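Sawsan Kanaan
Notes from the dish task, July. Long thread, mostly about teaching by remote control and where the hours went. Written for people setting up the same kind of work.

Task: plate into the sink, right basin, onto the wire rack. One arm does it. The operator wears the Gurkora glove and drives the arm with a tracked handle. Policy training happens later, on another machine.

We kept 522 demonstrations. Another 78 were thrown out. Most of the 78 were my fault or the fault of whoever was driving, and the rest were clock drift between streams.

Clock drift first. The glove stamps on its own clock and the arm stamps on the controller clock. Over a long session they walk apart. If you align once at startup you get finger closure that leads the wrist by several frames by midafternoon. The policy learns that faithfully. It closes early and pushes the plate.

Fix: resync at the start of every demonstration. Log the offset. Reject the demonstration if the offset moved more than 5 ms between start and end. Boring, took an hour to write, should have been there in the first week.

Latency. Handle to arm motion measured at 136 ms end to end. You can drive free space motion at that figure without thinking about it. You can't do contact at that figure at normal speed. New operators overshoot, correct, overshoot again, and the wobble goes into the data.

What helped: scale the handle motion down near the rack. Full scale in free space, reduced scale inside a box drawn over the basins. The switch has to be blended. A hard switch makes the operator flinch and you can see the flinch in the wrist trace.

Someone asked about hand guiding. We tried it first. Put the arm in gravity compensation and push it through the motion. Good for waypoints and for teaching a new person where the joint limits are. Poor for this task. Your own body ends up in the head view, and the policy never sees a person there at run time.

Hand guiding also gives you no honest finger data. You end up pressing the fingers closed or triggering them from a button. Neither looks like a grasp.

On operators. Three people drove. Each one has a style and the styles don't average well. One comes at the rack high and lowers. One slides in from the side. A policy trained on both picks a path between them, and between them is the faucet.

So we wrote down one approach and everybody used it. Palm over the plate, fingers spread, come in from the front, let the rack take the weight, open, retreat the way you came. Half a page. Gilchrist has a similar sheet for their bin work and I stole the layout.

Pausing is data. If the operator stops to think, the policy learns to stop there. We trim pauses longer than one second, except at contact, where a short settle is wanted.

Resets. The next plate should not go where the last one went. Vary the start position and the tilt. I used a printed list of starts and worked down it. Without the list I drifted back to the same two spots inside twenty minutes.

Cable routing. Worth a check before each session. A cable that snags at full reach adds a pull the operator compensates for without noticing. It shows up as a bias in the recorded commands that goes away when the cable is moved. The Bromer ties hold. The hook and loop ones crept.

Views. We record a head view and a wrist view for every demonstration. Check both before you drive anything. A view that has shifted on its mount looks fine to a person and is a different input to the network.

Wrist first, then head:
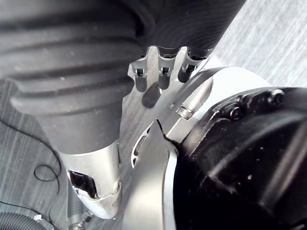
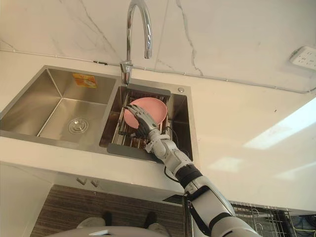 Training split. Hold out by start position, never at random. A random split puts near copies on both sides and the validation loss tells you nothing you can use.

Also hold out one operator if you can spare the data. We did it once as a check. The gap was larger than I expected and it is the reason the half page exists.

Storage: the raw streams go to the Vundska box untouched. Trimming and rescaling happen in a second pass that can be rerun. I lost a batch in the spring by trimming in place.

Next is the same task with the left arm. Mirroring the data is tempting. The sink isn't symmetric, so we'll collect it again. Will post the offset logger once I strip the site paths out of it.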